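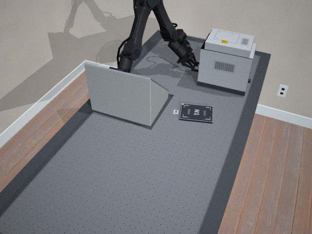

Rendering: ein grauer Lochplattentisch auf rotbraunem Dielenboden.

Ich hatte mir gestern Abend eigentlich nur schnell den Haushaltsbericht von Jirkness runterladen wollen, und dann saß ich bis kurz vor Mitternacht davor. 212 Seiten, und auf Seite 187 steht eine Fußnote, über die man in der Stadt noch eine Weile reden wird: Der Zuschuss an den Verein Dridier ist weitergelaufen, obwohl die Rechnungsprüfung ihn schon vor 2 Jahren auf die Sperrliste gesetzt hatte. Genau, gesperrt – und trotzdem bezahlt!

Es geht um Geld aus dem Topf für Nachbarschaftsprojekte. 13 Überweisungen sind in der Fußnote aufgelistet, vier davon nach der Sperre. Gesperrt wurde Dridier damals, weil Verwendungsnachweise fehlten. Wofür die Beträge ausgegeben wurden, steht nirgends, jedenfalls habe ich es nicht gefunden (wer mehr Geduld hat als ich: Anlage C, viel Spaß).

Heute früh habe ich dann im Rathaus angerufen. Jadwiga Baran, die das Sozialdezernat leitet, war überraschend schnell am Apparat und hat die Zahlungen bestätigt. »Die Liste lag vor, sie ist bei uns aber nicht mit der Kasse abgeglichen worden«, sagte sie mir. Zurückgefordert habe man bisher nichts, das werde geprüft. Auf meine Frage, wer die letzte Überweisung freigegeben hat, bekam ich den Satz, den ich schon mitsprechen kann – zu Personalfragen keine Auskunft.

Alby Tomoana aus der Opposition will das so nicht stehen lassen. Er hat noch im Februar eine Sondersitzung beantragt und möchte Akteneinsicht, und zwar komplett. Mehr als 1,000 Seiten sollen das sein, erzählte er mir am Telefon, und er klang fast so, als würde er sich darauf freuen.

Bei Dridier selbst ging nur der Anrufbeantworter ran. Meine Mail ist raus, eine Antwort kam bis zum Abend nicht. Sobald sich der Verein meldet, trage ich das hier nach.

Stand: 26. Februar 2020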